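# About Clasteo

Clasteo runs a manipulation test bench for companies that want to know how their robot arms behave when something goes wrong. We are a company of 22 people. Most of our work is contact testing: a customer sends us a controller, a tool or a piece of control software, and we run it against objects on a table until we can say where it fails and what it does next.

We started as two engineers sharing a unit with a pump repair shop. The founders, Vasanthi Dewan and Obaidul Seneviratne, had both worked in machine maintenance, and the early contracts were repair jobs with a test report attached. Over time the reports became the part customers asked for.

## The Skodwood stop fault

People who contact us have often heard of the Skodwood fault first, so we give an account of it on this page.

Skodwood is our name for the tabletop pushing bench. It uses a single-rod tool and a wooden work board, and it was built for long runs with short moves. In November of our third year, during an overnight series, the arm drove the rod down into the board and held it there. The protective stop did not trigger. Run 278 was the last one logged as normal. The arm kept pressing for 39 minutes, until Sunil Biswas came in early and used the hardware stop on the wall.

No one was hurt, and the bench was fenced. The damage was a bent rod, a cracked collar and a dent in the board. The stop should have triggered in well under a second, and we treated the event as a safety failure.

The cause took us 22 days to establish. There were two separate faults:

- The force reading was re-zeroed at the start of every run. If the rod was already touching something when that happened, the contact force was taken as zero. Small errors added up from run to run until the limit no longer meant anything.
- The watchdog that compared commanded height with measured height had been turned off for a calibration job and not turned back on. The setting was in a local file that our change log did not cover.

Either fault alone would have been caught by the other check. We had assumed the two checks were independent and had never tested them with one removed.

## What we changed

Zeroing is now allowed only at a fixed raised position, and the value is compared with a stored reference. If the difference is too large, the run does not start. Safety settings are read from one signed file, and the bench prints that file's checksum at the top of every log. The hardware stop is tested at the start of each shift by the person who will use the bench, and that person signs for it.

We also dropped unattended overnight runs on any bench where the tool works within reach of a rigid surface. This costs us throughput. Some customers have asked for an exception and we have turned them down.

The rod height check was added at the same time. Before pushing begins, the tool is brought to a hover above the bare wood, and the measured height is compared with the expected height for that board. Boards differ in thickness and they move with humidity, so each one has its own value on file. 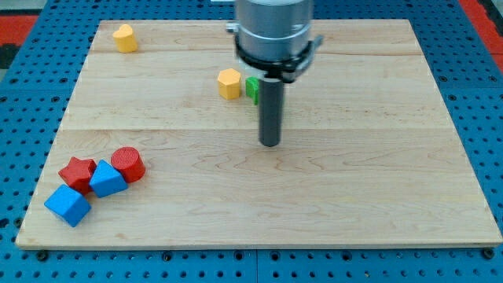 *Pushing bench: single-rod tool above the maple board, with shape blocks set out on the wood.*

The blocks are simple on purpose. A cube and a cylinder respond differently to the same push, and a star can catch on whatever is next to it. Tight groups matter most to us, as force passes from one block to another and the reading at the tool becomes harder to interpret. The original fault would have shown up sooner if we had used more grouped layouts in the first series. We had mainly used spaced ones.

## How we report

Each customer report has a section titled "Faults on our side." It lists every stop, false stop, missed reading and operator error during the work, including those that had no effect on the result. If the section is empty, the report says so and two people sign it.

We do not certify equipment. Our reports describe what was tested, under which settings, and what happened. A clean report from us does not replace the risk assessment for your own site, and we ask customers not to quote it as if it did.

The full Skodwood incident report is available on request. It includes the force logs, the wiring drawing as it stood at the time, and the two wrong explanations we followed before finding the right one. The first of these blamed the rod mount. We replaced the mount, saw the fault again at low speed, and went back to the logs.

## People

**Vasanthi Dewan**, managing director. Contracts, and final sign-off on incident reports.

**Obaidul Seneviratne**, technical director. Bench design and force measurement.

**Anong Phetsri**, safety lead. Holds the signed settings file and can stop any job without approval from management. The position was created after the Skodwood fault.

**Sunil Biswas**, bench operations. Shift checks, tooling and spare parts.

**Tanvir Weerasinghe**, software. Logging, watchdogs and the run scheduler.

## Working with us

A typical job takes one to three weeks on the bench, plus time for the report. We need the tool drawing, the controller manual and the name of one engineer who can answer questions during the run. Equipment should be shipped with its safety settings as used in the field. If they have been altered for shipping, please list the changes on the intake form.

Visits to the benches are by appointment. Visitors are shown the location of the hardware stops before entering the test area.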